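Drenholm Fee Snapshots

Data card, release 34
Last edited Friday, January 19, 2024
Maintainers: Kieran Tapley (collection, schema), Mervyn Birkett (cleaning, checks)

Summary

Drenholm is a set of snapshots of the Bitcoin mempool, taken from three full nodes and reduced to fee-rate buckets. Each row gives the number of unconfirmed transactions in a bucket, their total virtual size, and the total fee they offer. A second table links each mined block to the last snapshot taken before it.

The set is meant for work on fee estimation and on how backlogs clear. It holds no wallet labels, no exchange tags and no price data. Join those from elsewhere if you need them.

Nodes

The three nodes are named pilkington, cornine and zavville. They run the same client version within a release but do not share peers. The version in use is written in meta.json.

pilkington: default mempool size limit, default relay policy.
cornine: raised mempool size limit, default relay policy. Use this one for long backlogs, where the default limit causes low-fee transactions to be dropped.
zavville: default size limit, full replace-by-fee turned on. Counts here differ from pilkington in a small share of snapshots, mostly when a transaction without the replacement signal has been replaced.

No node is treated as the reference. Mempools are local, and two healthy nodes will disagree at any moment.

Files

snapshots.parquet – one row per node, snapshot and bucket
blocks.parquet – one row per block per node
gaps.csv – start and end of every period with no usable snapshot, with a reason code
meta.json – release number, client versions, bucket edges, file hashes
load.py – a small loader that checks the hashes and applies the gap list

Columns in snapshots.parquet

node: string, one of the three names given earlier
ts: snapshot time, UTC, whole seconds
height: best block height at that node when the snapshot was taken
bucket_lo: lower edge of the bucket, sat/vB, inclusive
bucket_hi: upper edge, sat/vB, exclusive; null in the top bucket
n_tx: count of transactions
vsize: total virtual size, vB
fee: total base fee, sat
n_cpfp: count of transactions whose bucket was set by a child

Columns in blocks.parquet

node, height, hash: as expected
header_ts: the time the miner wrote in the header. Not reliable to the second and not always in order.
seen_ts: the time the node accepted the block. Use this one for joins.
prev_snap_ts: time of the last snapshot before seen_ts
n_matched: transactions in the block that were in that snapshot
n_unmatched: transactions in the block that were not, coinbase left out
min_rate: lowest package fee rate among matched transactions

Collection

Snapshots are taken every 20 seconds. The collector asks the node for its verbose mempool, computes the package rate of each transaction from its ancestors and descendants, assigns a bucket, and discards the transaction list. Transaction ids are kept in memory until the next block so that n_matched can be filled in, and are then dropped. They cannot be recovered from the files.

Bucket edges are one sat/vB apart at the low end and wider above that. Everything at or over 200 sat/vB goes into a single top bucket. This was a poor choice for the busiest weeks, when the top bucket holds a large part of the total fee and its inner shape is lost. Changing the edges would break older releases, so they stay as they are for now.

Cleaning

A snapshot is removed and entered in gaps.csv if any of these hold:

RESTART – the node had been up for less than one hour. A fresh mempool fills slowly and its counts are too low.
STALE – the best height was behind both of the other nodes by two or more blocks.
SHORT – the reply from the node was cut off or failed to parse.
CLOCK – the host clock was off by more than a second against its time source.

Nothing is filled in or smoothed. Empty buckets are written as rows with n_tx = 0, so a missing row always means a missing snapshot. Earlier releases left out the empty rows; code written for them should still run but will see larger files.

Checks before release: bucket counts add up to the node's own total, heights never fall except where a reorg is on record, and block hashes agree across nodes. Mervyn Birkett also picks 100 blocks by hand and compares min_rate with a separate script that does not share code with the collector.

Known problems

cornine was offline for most of one week in August after a disk failure. The gap is coded RESTART for its whole length, although the first part should have its own code.

Package rates treat each child in isolation. Where several children pay for one parent, the parent's bucket follows the best single child. Miners that group children together will sometimes take a parent earlier than its bucket suggests.

Transactions sent straight to a miner never reach the nodes. They show up only in n_unmatched, mixed with those that arrived between the last snapshot and the block. The two cases cannot be told apart in this data.

Base fee is used throughout. Any priority change set by a miner is invisible from outside.

Suggested use

Split by time, never at random. Snapshots next to each other are nearly the same, and a random split will leak. Leave at least one full day between the training and test periods.

For comparison with published estimators, report results per node and state the confirmation target in blocks. Averages over all three nodes hide the effect of the size limit – the main reason cornine is in the set.

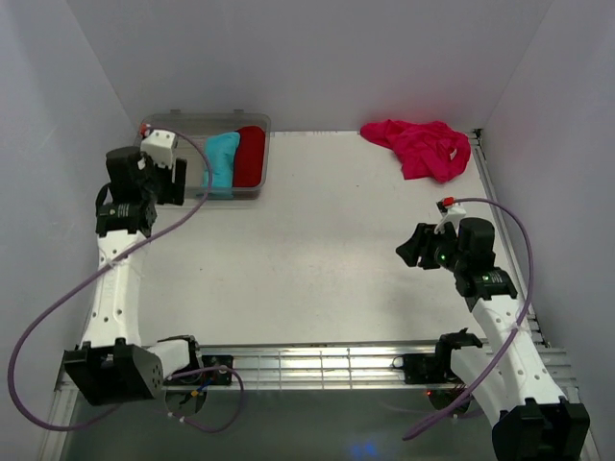

Results on pilkington alone are fine for short targets. For targets longer than a day, include cornine and say which release was used. Corrections go to Kieran Tapley, with the node name, the height and the row as it reads in the file.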